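Bench notebook, Fonside cell, April

Author of this entry: Thilini. Sigrún, please write your corrections under mine and do not erase.

09.20 - Purpose of today

I continue the comparison of the two sampling schemes for the demonstrations. Until now all policies were trained on uniform random windows of the episodes. Last week Sigrún proposed to weight the windows by how fast the gripper opening changes, so that the moments of grasp and release are seen more often in training. We call it the weighted scheme in this notebook. The old one is called uniform.

The question is simple: with the same demonstrations and the same number of training steps, does the weighted scheme give better grasps on thin objects? I expect yes for thin objects and no difference for the soft ones. I write this before the runs, so that I can be wrong in an honest way.

Data and settings

Total demonstrations in the set: 1278. This is after removing the episodes where the two clocks did not agree. The removed episodes are still on the Dristero disk, in the folder "clock", please do not delete them. I want to try if the shift can be corrected afterwards.

Episode length is cut at 60 seconds. Anything longer was mostly the operator hesitating, and the hesitation is learned very well by the model, better than the task.

Held-out episodes for validation: 74. Same list for both schemes. The list is in the shared folder under Astlow, which is still the name of the old project, I did not want to change the paths in the middle of the comparison.

Learning rate, image size and action chunk were not changed. The seed is the same for both, but I remark that the order of windows is different anyway, so the same seed does not mean much here.

10.45 - Calibration

Right arm: wrist offset was checked with the pin and corrected. The correction was small but in the same direction as last time, and the time before. I think the wrist mount is slowly turning under load. I put a pencil mark over the joint so we can see it next week.

Left arm: no correction needed.

Fixed view: exposure locked by hand. With automatic exposure the white floor was going too bright each time an arm moved away from the middle, and the grey lines in the marble pattern disappeared. I don't know if the policy uses these lines. Possibly it does, and then we have a different problem.

11.30 - Object set for the mixed layout

The mixed layout is the one with things that are hard in different ways. Clear chopsticks for the thin case, two buns in the bamboo steamer for the soft case, the white bin with its blue lid for the large case. The lid carries two white stickers. The flower dish, the green snack package and the pink pouch are distractors, and no instruction mentions them in this round.

The chopsticks are placed on a diagonal. Sigrún asked if we should also try them parallel to the rail. I say later, first one orientation with both schemes, or the number of runs becomes too large for this month.

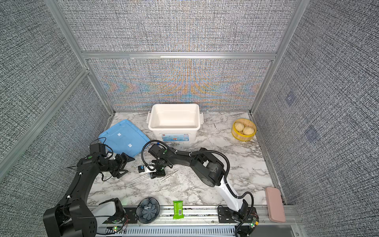 13.10 - Validation loss, first look

Both trainings finished in the night. The uniform one has the lower validation loss. At first this disappointed me, but Sigrún reminded me that the validation windows are also taken uniformly, so the comparison favours the uniform scheme by its construction. Most of each episode is free movement, and there the weighted model is a little worse, as it should be.

I computed the loss again only on windows where the gripper opening changes. 234 windows fulfil this condition. On these the weighted model is clearly better, mostly in the gripper channel and a little in the height of the wrist. The left and right arm show the same tendency.

I do not trust the loss alone. We had a case in the Oddsson runs where the loss was very nice and the arm closed in the air each time, a finger width above the object.

14.40 - Runs on the cell, thin object

Instruction: pick up the chopsticks with the right arm.

Uniform: approach is smooth. The gripper goes down and stops too high, then closes. Sometimes it comes back and tries again from the same height, with the same result. This is the old behaviour, nothing new.

Weighted: approach is less smooth, there is a small shaking before going down. But it goes lower, and the closing comes later. Several good grasps, mostly of one stick and not of the pair. When it fails, it pushes the stick along the floor and then follows it, which I have not seen with the uniform model.

I stopped one run by hand when the fingertips pressed on the floor. The force limit did not react. Limit is now set lower, and both schemes must be repeated with the new value. I will not use the runs from before the change for the table.

16.00 - Runs on the cell, soft object

Instruction: take one bun out of the steamer.

I see no difference that I would defend in front of other people. Both models reach into the basket correctly. Both have the trouble that the two buns are pressed together, and the second one wants to come also. For this I think the demonstrations are the limit and the sampling cannot help. In most of them the operator used buns which were placed apart.

The shaking of the weighted model is visible here too. My guess is that free movement is now seen too rarely. A mixture of the two schemes should be tested, maybe half and half.

Sigrún's note, 16.50

I looked at the weights. The threshold for "gripper changes" is so low that sensor noise passes it in some of the episodes of the left arm. So part of what you call weighted is in fact uniform for this arm. Please raise it before you train the mixture. I agree with the rest. - S.B.

To do

Raise the threshold and plot the weights for ten episodes by eye before training.
Train the mixture, same held-out list.
Repeat thin object runs with the new force limit, both schemes.
Look at the pencil mark on the right wrist.
Ask Sigrún where the spare fingertips are, the right pair has a worn edge.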